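¿Pueden ya las máquinas con las tareas de casa? Recoger la mesa, por ejemplo
Foro: Automatización y taller > General

ecuervo
Abro hilo porque en el de aspiradoras nos estábamos desviando.
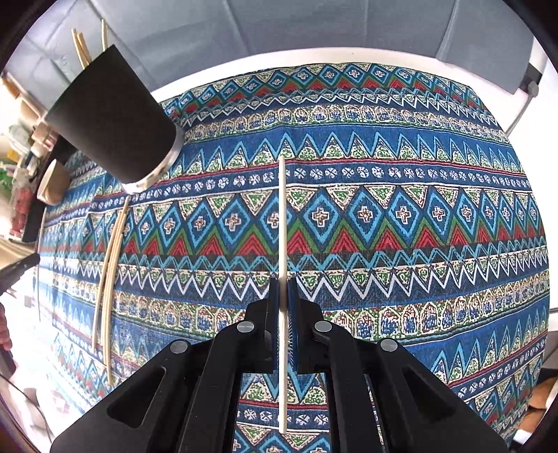
Mi postura es que lo menudo es lo que peor llevan. Un palito de madera fino se agarra bien con dos dedos si está suelto y derecho. Meterlo en un vaso donde ya hay otros es otra tarea: hay que acertar con la boca, que el palo no gire entre las almohadillas y que el vaso no se vuelque. Mi hijo de 4 años lo hace sin mirar.

shobha_n
Depende de lo que pidas. En Donditz tenemos una celda que coloca 300 varillas por turno y falla poco. Lleva así desde mayo.

ecuervo
Con las varillas en un alimentador, supongo. Sobre un mantel estampado y con los palos tumbados unos junto a otros quiero verla.

shobha_n
Con alimentador, sí. Pero el estampado lo veo secundario. Lo difícil es coger un palo del montón sin arrastrar el de al lado.

Kristof_Ny
No estoy de acuerdo en que sea secundario. Con zigzags y rombos por toda la tela, a mi cámara le salían bordes por todas partes. Cambié a un tapete liso y se acabó el problema. Claro que en una casa no le vas a cambiar el mantel a la gente.

rozalia42
Yo se lo cambiaría si me recoge la cocina.

R. Lapointe
Trabajo en mantenimiento, no en robótica. En el taller probamos una pinza Stonier para clasificar listones y a las 14 horas ya había que reajustar los dedos. La tarea la hacía, despacio. La quitamos porque un operario tardaba menos en hacerlo que en vigilarla.

shobha_n
¿Qué almohadillas llevaba? Con goma lisa resbalan; con textura la cosa cambia bastante.

R. Lapointe
Lisas. Puede que fuera eso, no lo discuto.

ecuervo
Vale, acepto lo de la textura. Sigo pensando que para una casa falta mucho — poner la mesa son muchas tareas distintas y cada una con su manía.

Kristof_Ny
Para una casa, de acuerdo. Para un banco de trabajo fijo y una sola pieza, yo ya la pondría. Si alguien tiene medidas de fuerza de agarre con madera fina, que las suba, que yo parto los palos con facilidad.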